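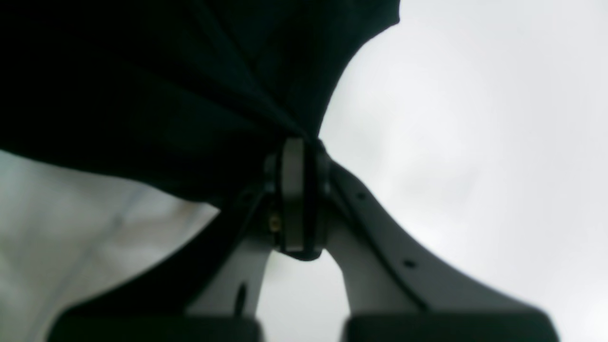
Dark fabric gathered at a folding station. Photo: Podden

12 shares | 0 comments

Podden will open a garment folding and sorting room in November, operated with textile reuse firm Ekberg. The room is rated for 589 garments per shift. Each item is laid out singly on a white table with rounded corners, checked for seam and hem damage, then folded to one of 25 patterns.
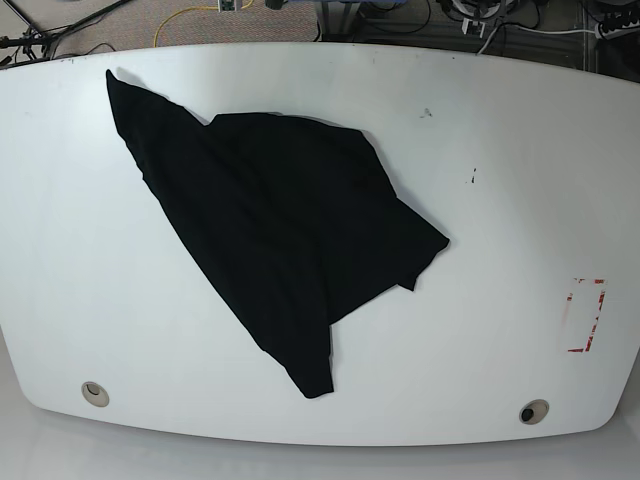 Dark garments are processed in separate batches to limit lint transfer. In trials, over 83 percent of items met the fold tolerance on first pass. "Most rejects were sleeves," said Kwok-wai Tam, operations lead at Podden.

Inquiries: Podden press desk, Wednesday mornings.

Share this release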